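Dranderance Boards > Bands and Records > Releases
Thread: Gedberg, second LP — which pressing is the right master?

mok_side_b
I have both vinyl versions of the second Gedberg album and they are clearly cut from different masters. The first pressing (Brorkgate, gray label) runs quieter and has more low end on the drums. The repress is louder by a good margin and the cymbals are harsh from track 4 on. Does anyone know which one the band signed off on?

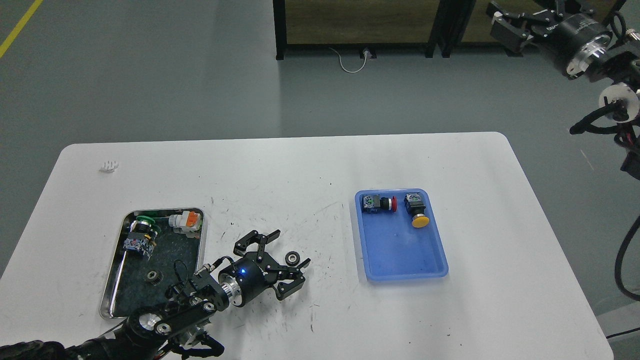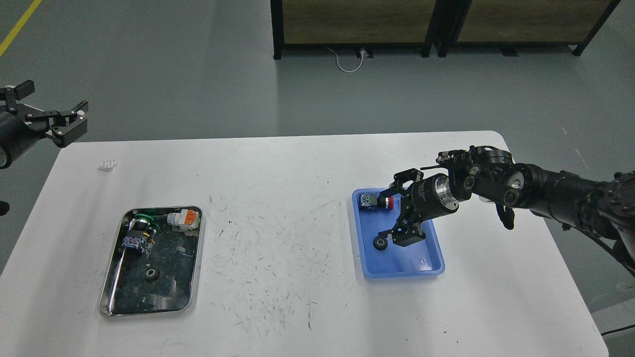
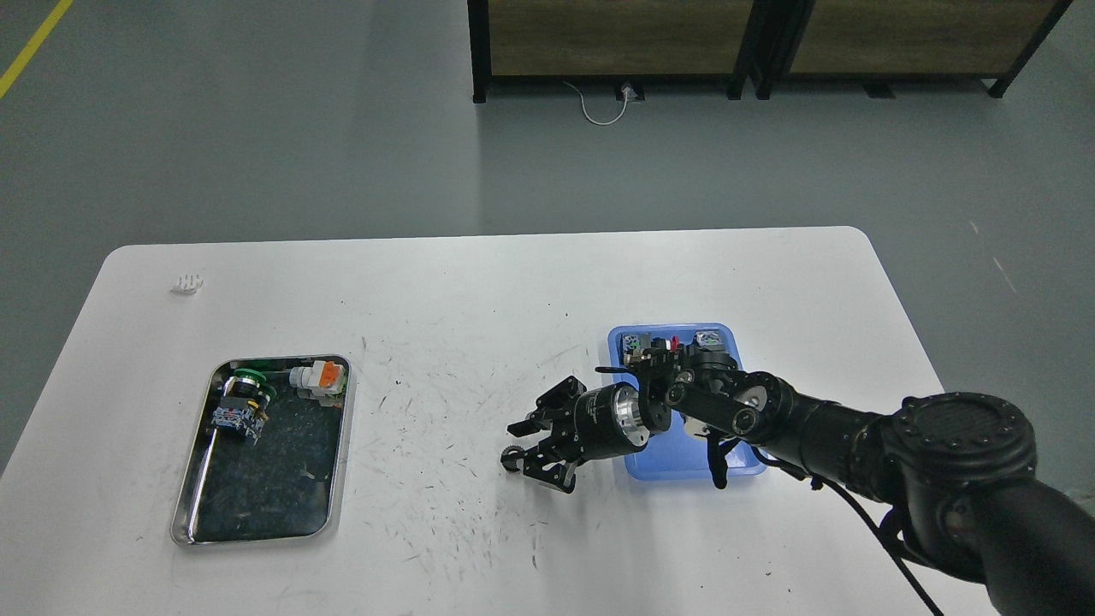
Steel tray on the left of the white table in all three.

flatwound
The first pressing was cut from the tape mixdown. The repress came from the files made for the CD, which were already limited. Look at the dead wax: the original has a hand-etched number, the repress has a stamped one.

tenorclef53
Disagree on the source. I transferred both at 24-bit and lined them up. Track 2 has the same dropout on the left channel at the same spot in each. If the CD files had been the source, the dropout would be gone, as it is on my CD.

flatwound
That only shows the dropout was fixed after the files were made. The CD could have had its own pass.

mok_side_b
Mine are etched and stamped as described. I also hear the dropout on both. Side lengths differ, though. Side A is 9 seconds longer on the first pressing, all of it in the fade of the last song.

tenorclef53
A longer fade doesn't mean a different mixdown. The cutting engineer can pull it early to save room, and a louder cut needs the room.

low_e_string
The insert with the first pressing says 2,000 copies and lists the studio as Mok, with no mastering credit. The repress insert has a mastering credit but no studio. Make of that what you will. I saw them at the Brorkgate label night in April and the merch table had only the repress, so that is the one they are happy to sell.

flatwound
Being happy to sell it and having approved the cut are separate things. Most bands at that level get a test pressing, play it once on whatever is around, and say yes.

tenorclef53
Level-matched, I prefer the repress for the vocals. The first pressing buries them in the choruses. The cymbal problem is real but it drops a lot with a finer stylus — I switched from a conical to a microline and most of it went away.

mok_side_b
I'm on an elliptical, tracking at 2 grams. I'll try a different cartridge before I sell either one, and post clips of track 4 from both.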